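About us

Kernomlow is a small robotics workshop in Casness. Started by Ragnvald Björklund and Sang Lục, two desks and a kettle to begin with. Bit bigger now. We write the software that teaches robot hands to handle everyday stuff, fruit and crockery mostly. Everything gets tried in the simulator first, then on the real arms.

Open day! Went well, thanks to all who came. 60 visitors, more than we had chairs for. Sang ran the simulator demo on the big screen, Ragnvald took questions, lots of them. Favourite by miles was the lemon and the plates.
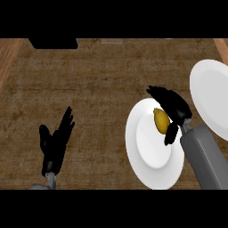 Simulator demo: right hand at the lemon, left hand open.

School groups welcome, best in March when we're quieter. Visits take 2 hours, no charge. Bring questions, we like the akward ones. Sarkis next door does sandwiches if you ring ahead.

Parking is round the back, off Backlund. Not the front please, thats the delivery bay. Ask for Sang at the desk.

Page updated 14/06/2020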